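Category: Home & Kitchen > Countertops and Worktops > Care and Finishing

Print this thread | E-mail this thread

Oil or hardwax on a butcher-block top?

maplecreek_mom
Hello everybody, I've been reading here since September and finally have something to ask. We are redoing the kitchen in my late aunt's house and I've fallen hard for butcher block. The quote from Schwerdtfeger came in at 2,350 dollars for the long run plus the little piece by the stove, which made my husband go and sit in the car for a while. My question is about the finish. The man in the showroom says hardwax oil, my mother says mineral oil and nothing else, and I'd like to hear from people who live with one.

oldplane_ohio
Your mother and I would get along. Mineral oil, warmed a little in a pan of hot water, rubbed in with an old T-shirt. I do mine once a month in winter and less in summer. Ours is maple, and it has been through two dogs and a great deal of pie.

sustis_fan
I'm going to disagree, kindly I hope! Once a month is a lot to ask of a person with small children. I put two coats of the Sustis hardwax on ours and haven't touched it in over a year, apart from one spot by the sink where somebody left a wet can. Sanded that spot, dabbed it, done. Plain oil always felt a bit greasy under my hands, and it got on the newspaper.

benchwarmer
May I ask what wood you're looking at, maplecreek? It does matter. Beech moves more than maple does when the air changes, so whatever you choose, do the underside and the ends too, and do them before it's screwed down. Light beech strips are what I'd pick for looks, mind you. They keep a kitchen cheerful on a gray morning. 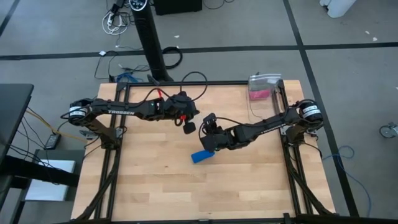 Light beech in strips.

The tone does warm up as it ages — mine went from nearly cream to something like toast, and I like it better now. If you want it to stay pale, ask about an oil with a bit of white in it, and try it on an offcut first.

oldplane_ohio
White oil on beech, oh dear. Each to their own, but I've seen it go chalky. And a scratch through it shows up dark.

maplecreek_mom
It is beech, yes! Thank you, I hadn't thought of the underside at all. Does anyone cut directly on theirs?

ranitz_kitchen_gal
We do, and I'd say that settles your question. If you cut on it, use oil, and let it get its marks. If you use boards like I did at our old place on Ranitz Road, go with the hardwax and enjoy your evenings.

sustis_fan
Agreed on that much, anyway.

We use cookies to remember your settings and keep you logged in. Accept | Manage cookies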